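Print this page | E-mail this page

22 Jul 2018
By Deirdre Ó Gríofa

Workshop tips: recording fridge and bottle demonstrations

These notes cover pick, place and fridge tasks recorded by teleoperation. They come from the Nestinel kitchen set, which stood at 3668 kept episodes when the June batch closed. Most of the losses in that batch were avoidable.

1. Fix the start pose before the first episode.
Write down the joint values and return to them every time. A start pose that drifts over a session teaches the policy that the start doesn't matter. Dirk Vermeulen keeps his in a text file next to the recording script and loads it with one key.

2. Open the fridge door to a stop.
Aim for close to a right angle. A half-open door hides the shelf from the head camera and gets bumped on the way out. Clear the compartment first unless clutter is part of the task.

3. Approach the shelf with the fingers straight.
Curled fingers catch on the front lip. Come in low, pause, then lift over it. Operators tend to rush the pause, and the model needs it.

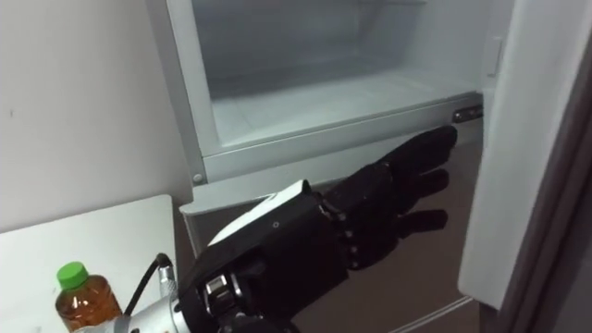
Open hand at the lip of the upper compartment, bottle on the table.

4. Keep cables out of the reach path.
Leave a loop with enough slack for the longest reach in the task, and run that reach once at low speed before recording. A cable that pulls tight changes the motion and will be learned along with it.

5. Grip bottles low on the body.
Caps turn and shoulders slip. Close until the fingers wrap, hold for one second, then lift straight up. Lift well clear of the table before moving sideways. In the June batch, 94 episodes were cut for bottles dragged along the edge.

6. Use sealed bottles with some color in the liquid.
Tea works well. Clear water in clear plastic is hard to label against a white wall or a white table. Wipe fingerprints off between sets.

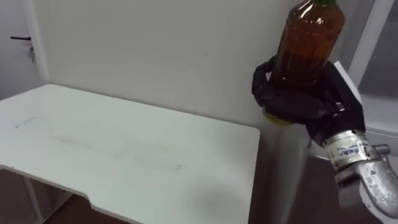 7. Vary one thing at a time.
Move the bottle, or change the light, or swap the operator. We record blocks of 288 episodes and change one item per block. The block sheet in Clirkolov has a column for it. Fill it in before the block starts.

8. Keep the failed grasps.
Tag them and store them in a separate folder. A dropped bottle followed by a clean second attempt is useful. A dropped bottle followed by the operator talking is not, so stop the recording there.

9. Review at 4 times normal speed.
Jerks and hesitations show up faster that way. Check the first and last second of each episode at normal speed, where most bad trims are.

Get new tips by e-mail. Enter your address to join the Tikasico workshop newsletter. You can unsubscribe at any time.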